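Quarterly walk-round, dish return and sorting room
Site: Hornia canteen, lower level
Filled in by: Janka Vlček, shift lead and safety rep
Period: October
Scoring: OK / Fix / Open. Comments go under the item, please don't write in the margins again.

1. Floors and walkways
OK
Drain cover by the wash line is flat now. Mats are down.

2. Emergency stops reachable from every standing position
Fix
Two on the sorting bench, both work. From the rack side you have to lean across the belt to hit either one. Hamann's installer told us the rack side "is not a working position." People stand there all through lunch, so it is one.

3. Guarding and marked reach of the arm
Open
Floor line repainted. The risk sheet still gives the reach from the first layout, before the bench was turned. I asked for a new sheet and got the old one with a new cover page.

4. Pace of work
Open
The sales papers from Troler said 70 trays an hour with one person. We used to do 60 with two. On the busiest shift I stood there for, it did 73, and the one person did not sit down or drink anything. I don't call that a machine taking over the dull work. The lifting went down and the watching went up, and watching has no break built in.

5. Lifting and carrying
OK
Fair is fair, this one got better. Full racks come off at hip height and there have been no back complaints.

6. Noise
OK
Quieter than the old conveyor. The alarm tone is too close to the oven timer next door -- please change one of them.

7. Training
Fix
There are 22 names on the list. Nine have signed for the restart procedure. The rest were "shown," and I can't find by whom. Night cleaning is not on the list at all and they work closest to the arm.

8. Who may clear a jam
Open
The Garnard manual says trained staff. Our own notice says call the shift lead. In practice whoever is nearest does it, and the counter on the screen keeps running while they do. Take the counter off the screen or stop it during a jam.

9. Bench surface and item placement

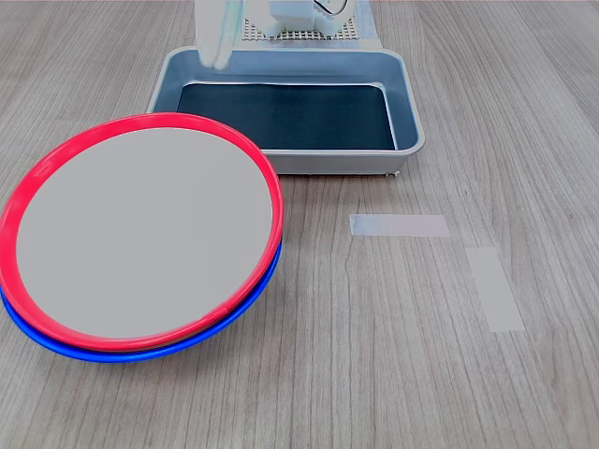 My question on placement is who answers for it when something is picked badly, because the fault log has only one box to tick and it says "operator." Laying things out for the arm is a job, with its own rules, and it is in no one's job description. Plates stacked a little off center, the blue rim showing under the red one and the red one lapping over the corner of the tray, would have passed with any of us on the old line. Whether the arm minds is something I'd like in writing. Tape stuck flat to the wood is fine as long as it stays flat, so add lifted edges to the daily check.
Fix: second box on the fault log. Open: written placement rules.

10. Staffing after the change
Open
Not a safety item, I was told. I'm leaving it in. One person alone down here after 8 p.m. is a safety item.

Next walk-round: items 2, 7 and 8 first. Copy to the board by the lockers, and one to Hamann.
J. Vlček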